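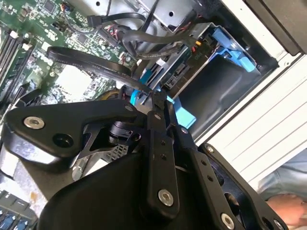

Most office computers thrown away each year still have working parts inside them, according to Yiğit Değirmenci, and the trouble is that few people are ever shown how to open the case and take those parts out in good order. The remark opened the February planning meeting at which Hindari and Westano agreed to run a joint desktop computer repair and parts recovery program at the Madigan workshop.

Under the agreement, Westano will supply 200 retired desktop computers from its offices. Hindari will provide the benches, hand tools, storage racks and teaching staff. Machines that can be repaired will be returned to use in community rooms and after-school study centers. The remainder will be taken apart, and their usable parts will be tested, labeled and put into stock.

The program will run for nine weeks. It is open to adults with no earlier training in electronics. There are 37 places in the first intake, divided between a morning group and an evening group that begins at 6:30 p.m. Tools are provided, and no fee will be charged to residents of the Madigan district.

The first part of the course deals with the inside of the desktop case. Participants will learn to tell the motherboard from the cards and drives attached to it, to find the memory slots, and to follow each cable from one end to the other before unplugging anything. Particular attention will be given to the drive cage. Its layout differs a good deal from one model to the next, and in many cases the drive is held by a colored plastic latch instead of screws. Forcing such a latch is among the most common causes of damage seen at the Madigan benches.

"A person who has removed one drive with care can usually remove the next without help," Değirmenci said. "We would like people to slow down at the start. A broken clip costs very little, but it can keep a good computer off a desk for a month."

Later sessions will cover memory testing, fan replacement, cleaning, and the reuse of data cables. Flat data cables will be checked for creases and loose ends before they are returned to the parts bins. Screws will be sorted by thread and length.

All storage drives will be removed before any computer leaves the workshop. Drives will be logged by serial number and erased using the Flanus records procedure, which Hindari already follows for its own equipment. A drive that does not pass the final check will be destroyed, and Westano will receive a written record for each one.

A trial held last fall took in 97 computers. Around half were returned to service, most of them after a change of memory or a new drive. Lessons from the trial led to wider benches and a separate table for machines waiting on parts.

Applications may be made in person at the Madigan workshop front desk or by mail. Applicants will be told of the result in writing. Organizations wishing to receive repaired computers should send a short letter stating the number of machines needed and the room in which they will be used.

Press inquiries should be addressed to the Hindari communications office.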